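Speaker notes: old bats, old caps, old paper
Talk for the Gatadholm cricket club, January, about 40 minutes with the break

Start without the slides. Hold up the scorebook first and let the front row have a sniff of it (it smells of cellar, they'll enjoy that).

Hello everybody, thanks for coming out in this weather. I'm Huệ Dương, I keep wicket badly and I collect cricket things slightly better. Tonight is mostly about what makes an old bit of cricket kit worth money, and what makes it worth keeping, and I've had some expensive lessons in the gap between the two.

First slide. My first purchase. I was 16 and I bought a bat signed by a whole touring side, or so the man said. Eleven signatures, all in the same blue pen, all leaning the same way! I paid for it with a summer of mowing lawns. I still have it and it's going round the room now, so have a look at the way the letter "r" is made. Same hand every time. Pause here and let them find it.

So, question one when you pick anything up: who had it before you? Dealers call it provenance and it's just a story with paperwork. A cap with a letter from the player's daughter, a photograph of him in it and the receipt from the first sale is a very different thing from the same cap in a plastic bag. I've seen two caps from the same season, same maker, same moth holes practically, and one went for ten times the other. The letter did that.

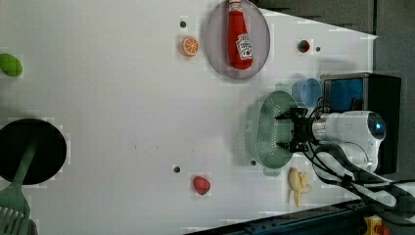

Condition is question two, and people get this one wrong in both directions. You'd think clean is always good. But a bat that has been sanded and oiled to look pretty has lost the ball marks, and the ball marks are half of what you were paying for. When I take a piece in I clear a table, and I like a plain white top for it, with the thing lying by itself in the middle, the way that ketchup bottle has a plate all to its own. Then I look at it from straight above before I touch anything. Loose threads, rust on the pads' buckles, pencil marks inside the peak. Write it all down before you start tidying, please, I beg you.

(If anyone asks about cleaning flannels: no washing machine. Say it twice.)

Next slide, the auction. I'll tell the Mena story here. Mena is the little sale room up the coast, lovely people, terrible chairs. I went for lot 1610, a box of loose scorecards that looked like nothing much, and I had written my limit on my hand. There was one other bidder, on the phone. I went past my limit, then past the number I'd told my wife, and then I stopped, and I have been cross ever since. Then I came home with lot 1840 instead, a pair of batting gloves I didn't want, because by then I just wanted to win something. Wait for the laugh. If there isn't one move straight on.

Moral, if you want one: write the limit on paper and give the paper to a friend. A hand washes off, and you can put it in your pocket.

Also remember the buyer's premium. The number the auctioneer shouts is not the number on the invoice. Ask for the rate before the sale, add it on, add the tax if there is any, add the postage, and see if you still feel like bidding.

Break here. Tea is at the back. Start again at 8:15 even if they're still talking.
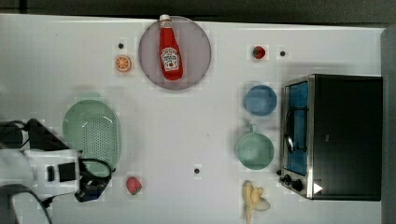

Ketchup on a plate, with a small toaster oven on the same table.

Second half. Scorebooks, my real love. Nobody fights you for these. The one I held up is from the Vương works side, a factory team that played for years on a field that's a parking lot now. The book has almost 3459 deliveries in it by my tally, and I say almost because two pages are stuck together and I'm too scared to pull them apart. Every dot is a ball somebody sat and watched. There's an over where the scorer has simply written "dog" and drawn a line. I've asked everyone I know and I'm no closer to finding out what the dog did.

Read the dog page aloud. Don't rush it.

How to keep them: flat, dark, and away from the radiator. Acid-free folders, and you don't need the fancy ones. I use the Muko boxes, mostly for the lids, which stay on when you drop them. No sticky tape, ever. No laminating. If you've got club books in the pavilion, go and see where they are this week, and if the answer is under the sink, move them.

Should you sell? People always ask me. If it's a famous cap, get it insured first and then think about it, slowly. If it's your grandfather's cap from the second eleven, the market will offer you the price of a sandwich, so you may as well hang it in the hall where people will ask about him.

Questions. I can do valuations of the "is this anything?" kind at the side table, but I won't put a figure on a signature in this light, so don't let me be talked into it.

Get the bat back before they leave.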